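Imprimir | Enviar por e-mail

Caderno de oficina, encadernação e restauro de papel
Março de 2021
Registo: Ottar Westerberg

Assunto: cola de amido para o lote Haugland, segunda série de ensaios

Retomo o que ficou parado em dezembro. O lote Haugland tem lombadas em papel de trapo com rasgões curtos junto à costura, e a pasta usada na primeira série deixou as tiras de reforço demasiado rígidas depois de secas. Dobradas a 90 graus, marcavam vinco no suporte original. Hipótese de trabalho: concentração excessiva e cozedura curta.

Preparação

Amido de trigo Clatis, saco novo, peneirado. Água desionizada. Demolha de 20 minutos antes do lume. Cozedura em banho-maria com agitação manual contínua até a pasta ficar translúcida, depois mais um período em lume brando. Arrefecer tapada, senão forma pele e a pele entope o peneiro. Passada 2 vezes pelo peneiro de crina.

A pasta sai do peneiro mais curta do que eu queria. Diluí à trincha, sobre vidro, até correr sem fio. Não registei o volume de água acrescentado nesta fase; a próxima série tem de o registar.

Provetes

Papel japonês Horkimano, gramagem fina, rasgado à água no sentido da fibra. Suporte: folhas soltas de um livro de contas de 1696, sem valor de inventário, cedidas para ensaio. Tiras aplicadas no verso, secagem entre mata-borrões e feltro, peso moderado. Mudança de mata-borrão aos primeiros minutos e de novo ao fim da manhã.
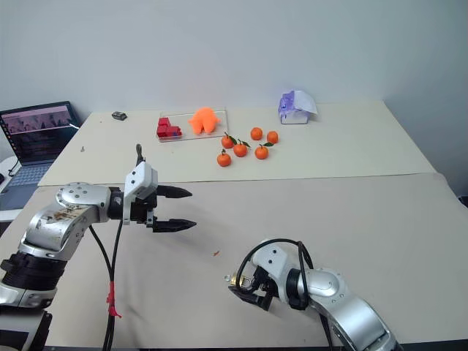
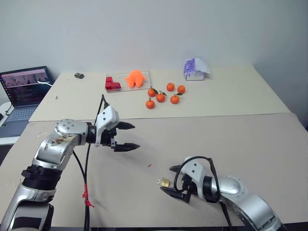
Resultados

Série A (pasta sem diluir): rigidez igual à da primeira série. Rejeitada.

Série B (diluída à trincha): tira flexível, adesão completa ao centro, levantamento ligeiro nas pontas das fibras. Resolve-se com segunda passagem a seco, de osso de dobrar sobre poliéster não tecido.

Série C (diluída, com metilcelulose): escorrega na colocação, o que ajuda a alinhar, mas a adesão inicial é fraca. Dois provetes deslocaram-se debaixo do peso. Guardar para rasgões largos, não para a zona da costura.

Sem auréolas visíveis à luz rasante em B. Em A há uma auréola ténue, provavelmente excesso de água no mata-borrão reaproveitado. Não voltar a usar mata-borrão da série anterior.

Pendentes

- Repetir B com volume de água medido.
- Ensaio de dobragem, 3000 ciclos, na máquina Vestlow. Confirmar primeiro a tensão da mola, que na última utilização estava fora do valor da ficha.
- Lavar o peneiro no próprio dia. O de hoje tinha resíduo seco na armação.
- Etiquetar o frasco de metilcelulose com a data de abertura.
- Decidir se a lombada do volume maior leva uma ou duas camadas. Inclino-me para uma, com fibra mais longa.

Contacto | © Oficina de Encadernação e Restauro | Voltar ao topo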